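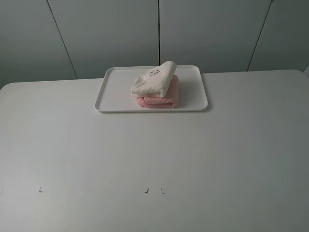
Home | Forums | Laundry | Log in

dovside_dad
How do you lot fold cloths? Mine go in a stack on a white tray and never sit flat.

Faustine R
Thirds, then in half - flatten as you go. I've got 14 on the go and they behave.

plonico
Disagree, thirds makes them too fat. I just roll mine!

Faustine R
Rolled ones wander all over my tray though.

dovside_dad
Trying thirds tonight, pink one first.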